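Irnedura (music)

Irnedura is a style of dance music that mixes lounge electronics with the village songs of the Clenutau valley. It is played mostly in small clubs and at late-night listening parties. The name was first used by the producer Jui-lin Chu for a series of home recordings, and other musicians in the port town of Veloso soon took it for their own work.

Origins

The older songs of Clenutau were sung by two groups facing each other across a yard, with hand drums and a low reed pipe. When many families moved down to Veloso for work in the harbour, the songs were kept alive at weddings and at the August fair. Chu grew up hearing them at these gatherings. She began to record her older relatives with a cheap cassette machine, and later cut the tapes into short loops over a slow electronic bass.

Her first cassette, Night Ferry, was printed in only 200 copies by the local label Pulledier. It sold out at the fair, and a second printing was made with a different cover in a darker colour. Collectors usually prefer the first one, although the sound of the second is cleaner.

Style

The tempo is moderate, and a piece may go on for eight minutes or longer without any chorus. The voices come in pairs, one answering the other, and are often left a little out of tune with the synthesizer. Wai-kit Ko, who played percussion on most of the early Pulledier releases, brought in the sound of kitchen ware struck with felt sticks or with the fingers. He wrote in the notes to his solo album that he favours bowls over bells, as the tone is shorter and leaves more space for the singers.

Percussionists after Ko have followed this habit in different ways. Some tune the bowls with a little water, and some put one inside another to get a dull, closed tone. The practice has no fixed rules, and players generally use what they have at home.
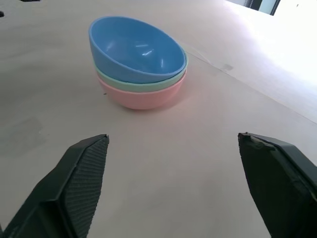
Three nested bowls, the uppermost one blue.

Reception

Critics in Veloso were at first not friendly to the style. One newspaper called it "wedding music for people who have missed the wedding", a phrase that Chu afterwards used as the title of a track. Singers from the valley were also divided. The older ones complained that the verses were cut in the middle, while several younger groups asked to be recorded in the same manner.

Interest from outside the region came with the Pulledier compilation Harbour Rooms, which gathers 30 pieces by different artists. It remains the most common introduction to the style. A live programme with Chu and Ko was recorded on Fri 12 December at the Veloso ferry hall and was released the next August.

See also
Clenutau song
Pulledier discography
Veloso harbour fair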